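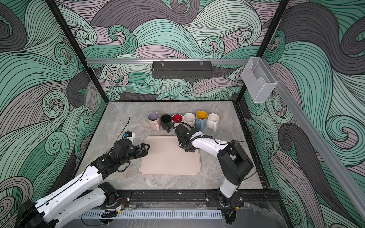 I need someone to help me strip and rehang wallpaper, and I'd like you to be better at it than I am!

I'm Eduardo Veloso and I run Casthorpe, a small guesthouse with 8 rooms and far too many patterned walls. The building went up in stages, so every room is a slightly different shape and not one corner is square (I've checked, with three different levels). I've been papering it myself since I bought the place and I've finished two rooms. At this rate my knees will give out before the upstairs hallway does.

So what's the job? Mostly prep, if I'm being fair to you. Steaming off old layers, filling, sanding, sizing, and then the fun part - matching big repeats around door frames and chimney breasts. I like loud paper and I'm not going to change my mind about it, so if you're a plain white walls person we'd drive each other nuts. I have 80 rolls sitting in the dining room right now, most of them ordered from Kuusk, and some of the batches don't quite match. You'll need a good eye for sorting those.

You don't need a certificate. I'd like you to have hung paper in at least one real room, and to be okay on a ladder, because the stairwell is tall and I hate it up there. If you've worked with old plaster, tell me about it, I could talk plaster all afternoon.

Hours are 2 in the afternoon until early evening, after guests have checked out and the rooms are free. We start in March and go until it's done, probably into summer. I pay by the hour, every week, and there's lunch (usually soup, sometimes very good soup). Tools are here, but bring your own brushes if you're fussy about them. I am.

To apply, send me a short note and a couple of pictures of your work, seams included please! Or just come by and ring the bell at 202 Grerent Street - the side door, the front one sticks. Ask for Eduardo.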